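19 January 2020

Gift card batch, Vedbridge shop order

1. Encoding
Order is for 800 cards, magnetic stripe, fixed value, with matching carriers. Encoded the first tray on the Geneo unit. Read-back failed on 11 cards, all with the same error on track two. Cleaned the head and re-ran those 11; 2 still fail. Set both aside and voided their numbers in the log so they can't be activated at the till.

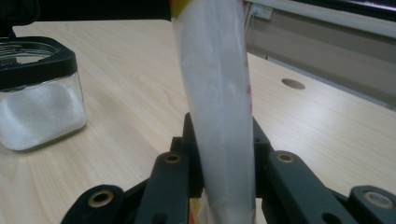
2. Carriers
Fold line on the Borau stock is too close to the glue spot. Card sits square but the adhesive creeps into the crease when the carrier is closed. Radomír suggests moving the spot 2 mm towards the spine. Tried it on a short run and the card peels off cleanly. Yaw to change the template before the rest go through.

3. Postage check
Weighed a finished piece (card, carrier, envelope) and it stays in the letter band. Adding the Grímsdóttir returns leaflet changes the thickness more than the weight. Need a proper gauge reading with the leaflet folded once and folded twice.

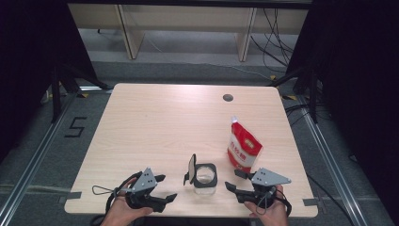 If twice-folded is over, the leaflet goes out by email with the receipt and we drop it from the pack. Mwangi has the customer wording for that.

4. Open points
Expiry text on the reverse still says April. Guðlaug wants it removed and the terms printed on the carrier only.
Balance enquiry number not yet tested from a mobile.
Sleeve count is 79 short, reorder with the next envelope delivery.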